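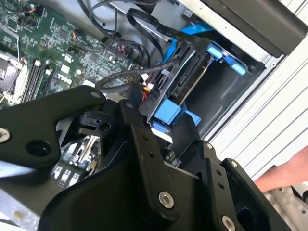

So the old desktop finally got its side panel off this week. I've been putting it off since the holidays, mostly because the last time I opened a computer I ended up with one screw left over and a fan that hummed like a fridge. But my brother-in-law needs something for the kids' homework, and I have a perfectly decent tower gathering fluff under the desk – might as well see what's what.

I'd forgotten how much cable lives in one of these things! The flat black ones that run to the hard drive are the worst. They're stiff, they spring back the second you let go, and they always want to sit right on top of whatever you're trying to reach. I bought a bag of 100 little Velcro ties from Binlow (way too many, I know, but they were cheaper than the small pack) and I plan to use at least a few of them before I lose the bag.

The memory slots are the bit I really care about. More memory is the one upgrade I trust myself to do. You push the white clips back, line up the notch, press down harder than feels polite and wait for the click. Hooman Najafi from my old office taught me that on a lunch break years ago, and he also told me to touch bare metal first so I don't zap anything. I still do it every single time, even when I'm only looking.
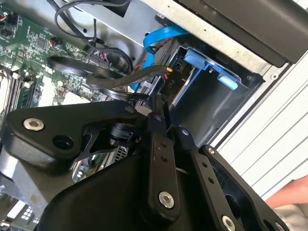 Vol. 3, No. 10

One black cable does a big lazy loop over the green board and doubles back on itself on the way to the drive, and I can't decide if I should leave it alone. It isn't hurting anything. It just bugs me. There are some skinny orange wires plugged in up near the top too, and those I'm not touching until I've looked up the manual.

Next on the list is a fresh drive. The Ronano one has nice reviews but the Ponska is on sale through the end of January, and for spelling games and a few school reports I don't think it matters much. If you've put either one in an older tower, leave me a comment – I'd like to order by the weekend.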